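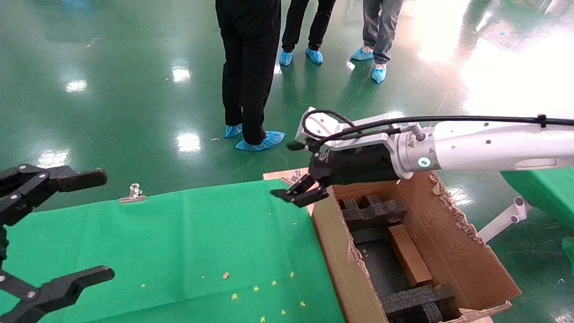 Figura 4. Puesto de dos brazos con la caja de prueba abierta y el paño sujeto con pinzas.

Imprimir esta sección | Enviar por correo electrónico

4. Preparación del puesto de manipulación

Esta sección describe la preparación de la mesa y la comprobación inicial de los dos brazos en el taller compartido Idlow. El procedimiento se aplicará al comienzo de cada turno y siempre que se haya sustituido una pinza o se haya modificado la posición de la mesa. El montaje mecánico de los soportes se trata en la sección 2.

4.1 Requisitos previos

El usuario deberá haber completado la formación interna del proyecto Drarnovon y disponer de acceso al programa de control Hukora. En la zona de suelo verde es obligatorio el uso de cubrezapatos. Las personas que no intervengan en la prueba permanecerán detrás de la mesa, fuera del alcance de los brazos.

PRECAUCIÓN: No introduzca las manos en la caja mientras los brazos estén habilitados. La parada de emergencia debe quedar al alcance del operador durante todo el procedimiento.

4.2 Preparación de la mesa

1. Deshabilite ambos brazos desde Hukora y espere la confirmación en pantalla.
2. Extienda el paño verde sobre el tablero y alíselo desde el centro hacia los bordes. Se admiten arrugas suaves.
3. Fije el borde superior del paño con pinzas metálicas de oficina.
4. Coloque la caja de cartón en el lado derecho del paño, con las solapas abiertas hacia fuera.
5. Disponga los bloques de espuma gris en los extremos de la caja y deje el inserto de cartón en el fondo, entre ambos.

Nota: Una solapa con el borde rasgado no impide realizar la prueba. Sustituya la caja cuando las paredes laterales pierdan rigidez.

Nota: La espuma desprende fragmentos con el uso. Retire los restos del paño con un cepillo seco al terminar cada serie - nunca con aire comprimido.

4.3 Comprobación de los brazos

1. Revise el recorrido del cable del brazo derecho. El bucle de la muñeca debe conservar holgura en todas las posiciones y la brida no debe apretar la cubierta.
2. Compruebe a mano los pernos de las articulaciones de la pinza izquierda. Si alguno presenta juego, apriételo con la llave Auer de 4 mm.
3. Habilite los brazos y verifique que el anillo luminoso del brazo derecho se enciende.
4. Lleve la pinza derecha a la posición de aproximación, por encima de la esquina delantera de la caja, con los dedos orientados hacia abajo.
5. Lleve la pinza izquierda a la posición de espera, abierta y sobre el paño.
6. Ejecute la rutina de apertura y cierre a velocidad reducida. La rutina consta de 18 ciclos.

PRECAUCIÓN: Si un dedo de la pinza roza el cartón durante la aproximación, detenga la rutina y repita el ajuste de altura indicado en la sección 7. No corrija la altura empujando el brazo.

4.4 Registro

Anote el resultado en la hoja del puesto, junto con cualquier sustitución de piezas. Las incidencias pendientes se comunicarán al turno siguiente antes de habilitar de nuevo los brazos.

Secciones relacionadas
2. Montaje de los soportes
5. Extracción de los bloques de espuma
7. Ajuste de altura de las pinzas

Este sitio utiliza cookies propias para recordar sus preferencias de lectura. Aceptar | Configurar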